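4. Preparing the table top

The Skisley table is supplied with a light wood top and a lightly sealed surface. Complete this section before placing anything on it.

4.1 Place the table on a level floor. On carpet, press down on each corner in turn and adjust the feet until the top no longer rocks.

4.2 Wipe the top with a damp, well-wrung cloth, following the grain. Dry at once with a second cloth.

4.3 Switch on a lamp at one side and look across the surface from a low angle. The sheen should run evenly over the grain. Dull patches indicate cleaner residue – repeat step 4.2.

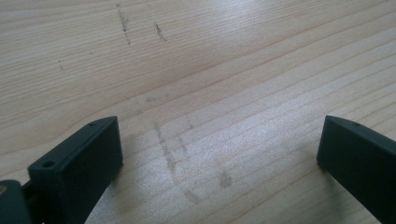
5. Unpacking the Stultholm container

CAUTION: Do not use a knife or scissors on the table top. Scratches in the seal cannot be polished out.

5.1 Set the wrapped container near the middle of the table, base down, at least 17 cm from any edge.

5.2 Pull the wrap apart by hand at the seam and let it fall around the base.

5.3 Hold the body steady and tilt the domed lid open. Do not lift the container by the lid.

5.4 Check the beige insert. It may lean to one side after shipping. Straighten it before closing the lid.

5.5 Raise the container and draw out the wrap. Collect torn pieces as well – small scraps of clear plastic are hard to see on pale wood.

NOTE: The empty container weighs 460 g. Keep cables clear of the area before lifting it.

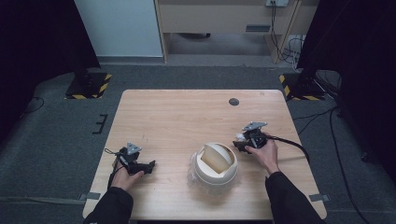 Lotte Peeters writes that the insert in her container sprang back out of line each time she closed the lid, until she left it open overnight at 18 °C. The insert can stiffen in cold storage, and this method is suitable. Do not warm it with a hair dryer.

5.6 Close the lid and check that it sits level all the way around.

5.7 Fold the wrap and dispose of it with soft plastics. Keep it away from small children.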